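Grurnach把拧螺丝交给遥操作 工人手把手教机械臂

2019年2月28日 本站快讯

Grurnach公司位于Bredham的装配车间,本月开始试用“示教”方式训练机械臂。不写程序,人来带。操作员先握着机械臂末端走一遍动作,再换成遥控手柄,在隔壁房间看着画面重做。

首个任务很小:找到螺丝,对准,拧松,退开。项目负责人Gilberto Betancur说,选它是因为车间里天天要做,而且人手一上去就知道差在哪儿,“写代码反而说不清楚”。

目前已录下271次示教,其中200次为遥控完成,其余为手动牵引。操作员共4人,都是产线上抽调的,培训用了一个下午。
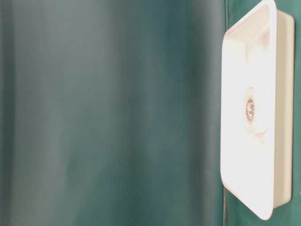
示教任务所用的白色塑料托盘,竖直固定在绿色布幕前,中部可见一颗螺丝。

负责遥控部分的Jhosep Alvarado表示,难点在角度。托盘反光厉害,从画面上看螺丝头有时发白,得靠经验慢慢凑过去。遥控手柄由Apaza提供,延迟比去年那套小,但力反馈还不够,拧到底的那一下手上没什么感觉,新手容易拧过头。他自己头一天就拧花了13颗。

手动牵引快得多,不过数据不太“干净”,人的手臂常常挡住镜头,后期要剪。两种方式各留多少,团队内部还在争。

合作方Sikemier将用这批数据做训练,具体时间表没有公布。Betancur只说先把拧螺丝做稳,再考虑插接头和理线,理线“估计要难的多”。

车间工会方面暂无回应。记者离开时,示教还在继续,下一班操作员已经在门口等着换岗了。后续消息本站会在跟进。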